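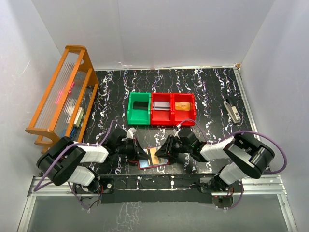
Clustance desk rack and Trorkia open bins: review

Posted March 11, 2021 by Apolline Leclerc

I bought the Clustance rack and three Trorkia bins in November to deal with the small items that collect on a work surface: cards, a stapler, pens, boxes that are too tall for a drawer. They are sold separately, but plenty of people use them together, so I have reviewed them as a set.

The rack

The rack is wooden, with an orange finish, slatted rails and curved end pieces. Clear ribbed plastic panels sit between the rails. It arrives flat. Assembly took two evenings, mostly because the ribbed panels have to be seated before the second end piece goes on, and the instruction sheet shows this in the wrong order. If you get it wrong you have to back out the screws on one side and start over.

Once together it is stiff. I pushed on the top rail with a flat hand and saw no racking worth reporting. The curved feet stand directly on the table, so check for grit if your surface marks easily.

The ribbed plastic has one practical drawback. You can see that something is behind it, and usually what colour it is, but labels are hard to read through the ridges. Anything you need to identify by its text should go lower down, where a box can stand upright between the rails. Small items tend to end up partly hidden by the lower rails and have to be fished out from the side.

The footprint is also larger than I expected. Set square to the wall, the rack wastes the space behind its curved ends. Set diagonally, it is easier to reach into but takes over the left side of the work surface. I have settled on diagonal.

The bins

The Trorkia bins are open-topped plastic, and mine are one green and two red. The rims are raised and the inside walls slope down to a flat floor. 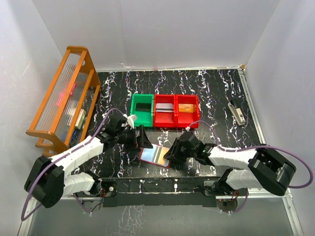
The slope matters more than the catalogue suggests. A card dropped in near the back tends to settle against the wall and leaves the front of the floor clear, so there is room to get a finger under it. On straight-sided trays I have used, a flat card lies hard against the corner and has to be scraped up with a nail. With one card per bin, sorting by bin colour works well enough. I would have paid extra for a third colour — two reds side by side are easy to confuse when you are working quickly.

The bins do not clip together. Lined up they touch and form a tidy row, but a knock at one end will open a gap. A strip of non-slip liner underneath fixed this for me. They are too short for a full-size stapler to lie flat in any sensible way, so mine stays out on the table, to the right of the row.

Compared with the alternatives

I used an Iyengar tray before this. It is one piece, so it stays put, but the compartments are shallow and cards slide over the dividers. The Zastix sorter is deeper and has a lid, which I found a nuisance for anything handled several times a day.

Verdict

Bins: recommended, with liner. Rack: recommended if you have the depth for it and do not need to read labels through the panels. Clustance quotes 3000 g as the load limit for the lower shelf. I have not gone near that and can't comment on it.

I will update this if the finish on the rails starts to wear.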